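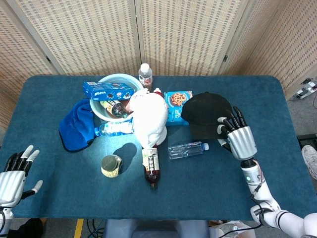 Chang-ho Ra thinks the yearbook should have died with the fax machine, and he put that in the comments before I had finished typing, so consider it noted. The rest of you, please help.

I advise the student newspaper at Sistdale, a two-year college, and as of March 2026 I also have the yearbook, which came to me the way a cold does. We printed 339 copies last time and sold 169. The others live in my office. The dean would like a yearbook again this year, only cheaper. Can I fold it into the paper as one fat graduation issue, or will the alumni come for me?

Rekha Sengar

Kelason
We did this at my school. The alumni wrote five letters, three of them from the same man. Run the senior portraits as a pull-out section in the middle, on better paper if your printer has any, and get the portrait deadline in writing before spring break. Ask for a price on the pull-out separately. Ours was folded into the total and I spent July arguing over it. Keep the old name on the cover of the section. People mostly want to see the name.

Shakya
just put it online

Histeo
Online is fine until the student who knows the password graduates. Ours did, and there are 1,528 photos in there somewhere. If you go that way, use a college account and have the library keep a copy. Also try selling the leftovers at homecoming for whatever people have in their pockets. We got rid of two boxes.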